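Search this site Go Search tips

Storage and Display Cases: Gallery
July
By Bernadette Lebrun

The Plevance Centre keeps its small study objects in wooden cases that can be carried to a table and viewed with the lid in place. The gallery presents one such case from the Edora series, together with notes prepared by the collections office. The series comprises 188 cases, of which 177 are available for loan to schools and societies in the Flunville district.

Reddish-brown wooden frame with a translucent panel set into it. Small black clips sit along the inner edge of the wood, and the side rail carries some dark marks and scuffs.
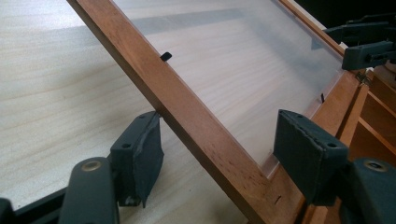 Page last changed: July, by H. Tamiru

Marks of this kind are recorded on the condition sheet and are not polished out. Borrowers are asked to note any new marks on the sheet before a case is returned. Replacement clips may be requested from Konrad Kwiatkowski at the collections office.

Compartmented case on a pale wooden table. Thin wooden dividers form square cells towards the back, with one long open trough along the front, beneath a clear lid.

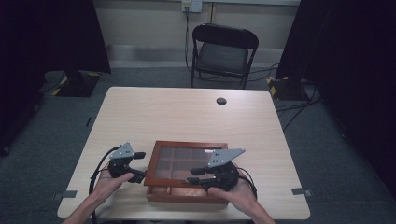 Loans are normally made for six weeks and may be renewed once. Cases should be kept flat at all times and carried with both hands. Lids should be cleaned with a dry cloth only. Requests for a particular case should quote its number in full, as given in the printed list, and should be addressed to Nam-gil Yeo.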